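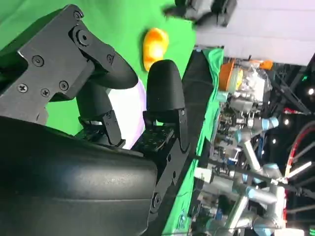 **Green cloth for the play food table: keep it or change it?**

**bouchra_es**
Good evening to all. I prepare the toy market table for the Jiltlow playgroup, where children from three years old come on Thursday morning. We use a bright green cloth over the table and put the toy fruit and vegetables on it. I like it very much, because the orange and yellow pieces are easy to see and the children go to them first.

My colleague Suleiman thinks that the green is too strong and that a beige cloth would be calmer. He also says that white things look a little purple on it, and I must admit he is right, I have noticed this too. What do you use at your place? And how do you wash it? Mine has marks of juice from November which don't want to leave.

**suleiman_aliyu**
I am the colleague. I did not say "too strong", I said it is the only thing you see when you enter the room. But I agree that the toys are easy to find on it. My real complaint is that it hangs over the edge and the small ones pull on it.

**KuoHua_H**
Keep the green. We had beige before and the potatoes disappeared on it, also the bread. With the green cloth we lose only the cucumbers and the peas.

For the pulling: fold the cloth under and hold it with four clips on the underside of the table. I bought ours from Hsieh, they are flat and the children don't find them.

**pakhei_chou**
I disagree a little with KuoHua. A plain cloth in a strong color makes my eyes tired after one hour, and some of our children become restless too. We have a gray one. It is not beautiful, but every toy is visible on it, the green ones too.

By the way, which set is it? I like the small piece that is orange-yellow. I would call it a pepper.

**bouchra_es**
Thank you both. It comes from a mixed bag, so there is no set name, sorry. Half of the children say pepper and the other half say mango. One boy insists it is a potato that was in the sun. We let them decide, and the price changes with the name. 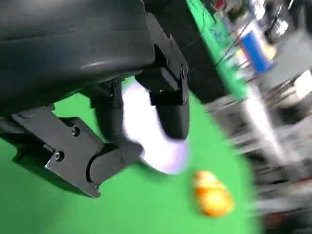

**sctsai**
Can the cloth be washed at 60 degrees?

**KuoHua_H**
It depends on the fiber, so read the label first. Pure cotton usually accepts 60, but it can shrink, and a strong green may lose color in the first washes. Polyester I would wash at a lower temperature. In both cases wash it alone, otherwise you will have green socks.

**sctsai**
Thank you, that is clear. The label of mine was cut off by the previous owner, so I will begin with cold water and a small piece of the corner.

**pakhei_chou**
For the old juice marks, I had a good result with Plusto stain soap. Wet the mark, rub the soap in, leave it to rest for the night, then wash as usual. Please try it on the hem before. On my gray cloth it was fine, on a red apron it was a disaster.

**suleiman_aliyu**
And what do you do with the toys themselves? I wash the plastic ones in a basin with warm water and dish soap, and I dry them on a towel. Bouchra puts them in the dishwasher.

**bouchra_es**
Only the ones without a hole! The hollow ones with a hole take water inside, and after some weeks you have black spots. I would throw these away or close the hole with glue before the first use. The fabric pieces go into a laundry bag with the cloth napkins.

**KuoHua_H**
I am not in favor of the dishwasher. We put a Vutura set in it once and the paint came off the tomatoes. Since then everything by hand, it takes me no more than the length of a radio program.

**bouchra_es**
Maybe the paint was thin. Ours is colored plastic all the way through, I know it because one carrot is broken in two.

**pakhei_chou**
Then both of you can be right. Painted pieces by hand, the others in the machine on the top shelf.

One more question for Bouchra. Do you leave the whole bag on the table or only a few pieces? We have too many and the children simply push them to the floor.

**bouchra_es**
A few only. I put out nine, and the rest waits in a box under the sink. When a child asks for something which is missing, for example an onion, we go together to "the warehouse" to look for it. They like this almost more than the selling.

**suleiman_aliyu**
This is true, I spent all of last Thursday in the warehouse.

I accept the green cloth if we buy the clips. Bouchra, I will ask at Hsieh tomorrow after work.

**bouchra_es**
Agreed. Please take the flat ones.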